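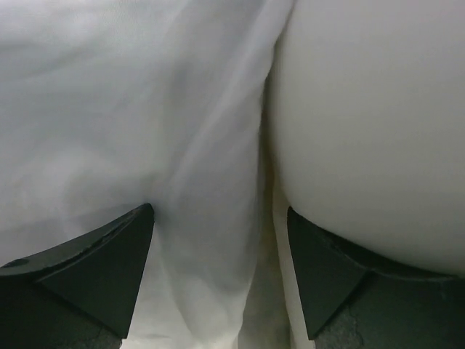
Wrist view, thin white fabric.

Sunday, bench notes. Svenja wants the August equipment list by tonight, so I am doing sums beside the pillow station.

Fingertips first. They are scuffed and the list has to cover new ones. Okwood quotes 78 a pair, Edex quotes 95 and claims a harder finish. Bastian says buy the cheap ones twice. Bastian does not have to fit them.
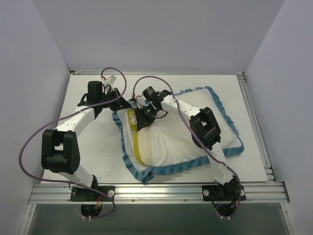 Both arms at the booth, pillow with the blue ruffle.

Second item, cables. The purple ones go up in big loops over the wrists and I would like proper guides before a loop finds something to hold on to. Nikolaidis wants 300 for a set, which is a lot for clips. Zineb offered to print some. Budgeted the 300 anyway – I have seen our printer queue.

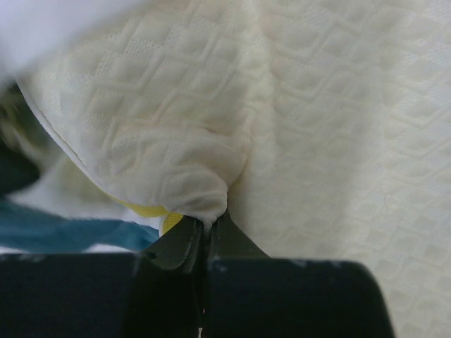

Page last changed: Sunday, 16:40, by H. Ehlers

Hildegard has added "more fabrics" to the wish list, no price, no quantity. I put it under consumables. Quilted stuff with a raised pattern should stay on it, plus something thin and slippery. Ilse to ask whether linens can come out of the general budget, where they would look like hospitality.

Third item, a spare arm from Darkgate, 722 for the refurbished one. Moved to next quarter, again.

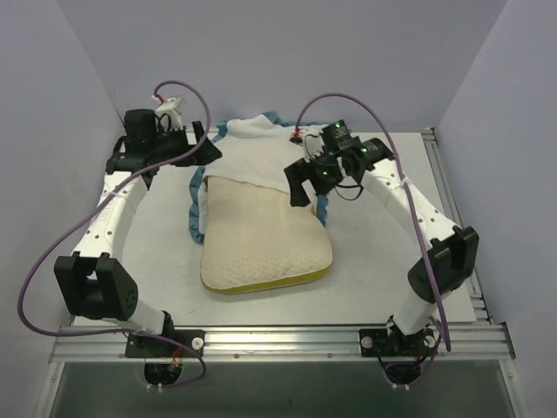

Still open
Delivery times from Okwood and Edex
Who signs for Darkgate
Whether Svenja reads past the total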